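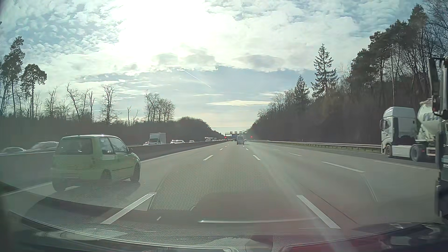
The Howells mustard works gives tours in May, and you have to book by mail. I mean with a stamp. Charmaine Buthelezi sent off for ours in the winter and got back a card with a drawing of a jar on it and the words "Closed shoes. No perfume." I had been looking forward to it ever since, which tells you what kind of winter it was.

We left at an hour I don't care for. Charmaine drove and I was in charge of snacks, meaning I ate them. The directions on the back of the card were written for someone coming from the other side, so we read them bottom to top and turned left wherever they said right. This worked fine until the parking lot, where it put us at the loading dock.

## Signing in

Reception is a desk, a bell and a rack of hairnets. Admission is $5, and you get it back as a coupon for the shop, so the tour is free if you like mustard and costs $5 if you've come to the wrong place. There is also a safety video starring a man in a tie who is very sad about jewelry. Take your rings off before you leave home. Mine needed dish soap and a stranger's help.

Our guide was Morfudd Llewellyn, who has worked there long enough to have opinions on every doorway. She warned us that the grinding room would make us cry and that we shouldn't take it personally.

## The seed room

Yellow seed on one side, brown on the other, and a smell like a clean barn. Morfudd let us each chew a spoonful. For a while it tastes of nothing much, and then it tastes of having made a mistake. The heat only wakes up once the crushed seed meets liquid, she said, and she watched our faces while the point was proved.

A man at the back asked whether the seed was local. It isn't. He asked again in the next room, in case that had changed.

## Grinding

They run two stone mills and won't hear a word against them. Stone keeps the paste cooler if you go slowly, and cooler paste keeps its bite. The noise is such that Morfudd gave this whole part of the talk in the hallway beforehand, then walked us through in silence, pointing at things she had already described. I had forgotten most of it by then, so I nodded at a mill, a pipe and what may have been a broom closet.

I cried, by the way. Charmaine did not, and mentioned it through lunch.

## Bottling

The best room, if you like watching jars stand in line, and I do. They come around a bend, get filled, get a lid, and shuffle off to be labeled. Every so often one goes over sideways and a woman named Viorica Babić sets it upright without looking. I could have watched her for another hour. The group was moved along after ten minutes.

## The tasting

Forty mustards on one long table, with pretzels. My notes start out careful ("No. 3, sharp, a bit of honey") and by the far end read "hot" and "also hot." The tarragon was very good. The one with figs tasted like a gift basket. The man from the back asked for ketchup, and I think he meant it.

I spent my coupon and then a good deal more. Two jars of the tarragon, one of the coarse brown, and a wooden spoon I did not need -- it has the jar from the card burned into the handle.

We headed home in the right direction this time, windows down on account of our coats, which smelled like the grinding room and still do.
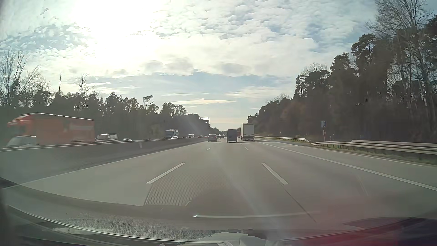

## If you want to go

- Write early. The card took weeks to come, and it won't be hurried by phone. I tried.
- Eat breakfast. Pretzels are not going to carry you through that table.
- Leave the contact lenses out and wear your glasses.
- The ramp entrance is on the left side of the building, and Morfudd will meet you there if you say so when you write.
- The café closes at 2, and the soup is gone before that.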